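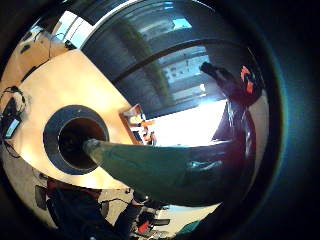

4.2 Does the sorting rule hold up on a shared table?

The Hirden scheme puts every object on a table into one of 3 classes: things that belong to the furniture, things in use, and things left behind. It was built on 2,000 table records from Grulgate, nearly all of them from offices with one worker to a desk. We doubt that it carries over to tables used by many people, and the Skoltthorpe material gives us little reason to change our minds.

The first class causes the least trouble. A cable hole set into the tabletop is furniture by any reading. The cables themselves are harder. Imai treats them as furniture when they serve a screen, but a cable lying in loops across the wood takes up space that a cup or a book could have had, and a person clearing the table has to decide what to do with it. 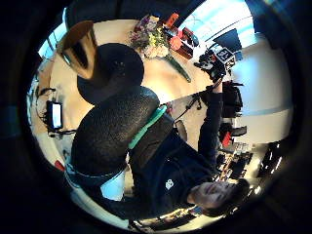 The line between "in use" and "left behind" is weaker still. The scheme asks the coder to judge by distance: an object within reach of a seated person is in use. Applied to a paper cup, this may be sensible. Applied to flowers, it seems to us close to meaningless. A bouquet lying flat on a table might be waiting for a vase, might be on its way out, or might have been put down for want of a better place. Two coders went over 60 tables for us and gave the same class to every loose object on 45 of them. The agreement is better than we feared, though many of those tables held very little.

Stacking raises a further problem that the scheme does not discuss. In Figure 3 a tall vase stands on a round hat with a wide flat brim. Does the hat count as an object in its own right, or as a base for the vase? The manual would have us code both as in use, which tells a reader almost nothing about how the table was arranged.

Figure 3. Flowers, a vase and a tray of bottles on two adjoining tables, Skoltthorpe.

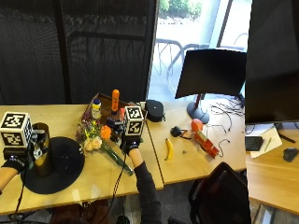
Trays are said to settle such cases, on the grounds that a tray marks its contents as a group. We are not convinced. Two bottles in a tray may have nothing in common except the tray, and a banana on the bare wood of the next table is no less "placed" for lacking one. Until the rule can say what a group is without pointing to its container, we report the second and third classes together.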